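Ticket 573 - Label printer skips every second label after roll change
Status: closed
Opened by: Rekha Bangera, stockroom
Printer: Flenura desktop label printer, the one by the back door
Software: Dradano stock program

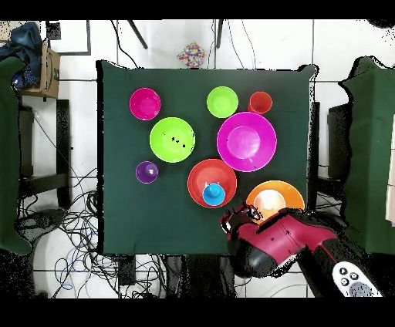
Rekha 8:50
Printer started skipping this morning. Prints one good, feeds one blank, prints one good. Changed the roll first thing, same size as always as far as I can tell. Need 1,000 shelf labels for the kitchenware order and I'm stuck at maybe a dozen. Light on front is solid green, no error on the screen.

Support 9:15
Hi Rekha. Couple of things to check please
- is the roll in the right way up, labels facing out
- are both guides touching the edge of the roll
- turn off, wait, turn on again
Let me know.

Rekha 9:32
Labels facing out yes. Guides were a bit wide, pushed them in. Off and on done. Still skips. First label after power on was fine, then back to one good one blank.

Support 9:40
OK. Run a calibration. Hold the feed button till the light blinks 2 times, then let go. It should push out a few blanks and stop with the gap right at the tear bar. If it stops in the middle of a label tell me.

Rekha 9:58
Did it. Pushed out a whole lot of blanks, way more than a few, then stopped halfway down a label. Light went orange then green. Tried it again, same thing. I've wasted a good chunk of the roll now.

Support 10:05
Sounds like the sensor isn't finding the gap. Either it's dirty or the roll is a different type. What does the box say? Old box too if you still have it.

Rekha 10:21
New box is Harnero. Old box is Baláž, fished it out of the recycling. Same width, same height printed on both. Harnero one has "BM" after the size, the old one has nothing. Does that matter? They look the same from the front.

Support 10:24
Turn one over. Is there a black bar printed on the back of the paper?

Rekha 10:26
Yes. Black bar across the back at every label. Old ones don't have that.

Support 10:33
That's your problem. BM = black mark. Your printer is set to look for the gap between labels, the new rolls want it to look for the bar. It sees both, gets confused, feeds an extra one. Nothing wrong with the printer.

Two ways to fix
a) go back to gap rolls
b) switch the printer to black mark mode

For b, go to Dradano, Settings, Printers, pick the Flenura, Media tab. Change Sensor from Gap to Mark. Save. Then calibrate again, same button thing as before.

Rekha 10:47
Media tab is greyed out. Can't click anything on it.

Support 10:50
You're on the stockroom login. Needs the manager one. Or I can do it remotely if you leave the program open.

Rekha 10:52
Please do it remotely, manager's not in till after lunch. Program is open.

Support 11:08
Changed. Also noticed the label height was off by 3 mm, somebody set it in March per the change log. Put it back to what's on the box. Please calibrate and print five.

Rekha 11:19
Calibrated, stopped right at the tear bar this time. Printed five, all good, no blanks. Text is sitting a little low though, bottom of the barcode is close to the edge. Scanner reads it fine.

Support 11:24
Set the top offset to minus 2 and try one more.

Rekha 11:31
Looks right now. Running the full batch.

Rekha 1:40
Batch done. No skips. Had to swap rolls halfway and it picked up by itself. One label came out with a faint stripe down the left side, rest are clean.

Support 1:55
Stripe is most likely dust on the print head. Wipe it with an alcohol pad, printer off, let it dry before you close the lid. If it comes back on the same spot every time the head may be worn, open a new ticket for that.

Rekha 2:10
Will do at closing. How many of the Harnero rolls can I keep? Purchasing got a whole carton becuase they were cheaper.

Support 2:16
Keep all of them, they work now. Just don't mix. If you put a Baláž roll back in you'll have to switch Sensor back to Gap or it'll do the skipping again, or just feed forever looking for a bar. I'd write BLACK MARK ONLY on a bit of tape and stick it on the lid.

Rekha 2:18
Tape is on. Thanks, you can close this.

Closing note
Cause: media type changed from gap to black mark, sensor setting not updated. Label hieght also wrong in Dradano.
Fix: Sensor set to Mark, height corrected, top offset minus 2, recalibrated.
To do: ask purchasing to check for BM on the box before ordering. Manager login to be used for the Media tab, stockroom login left as is.
Closed July 2019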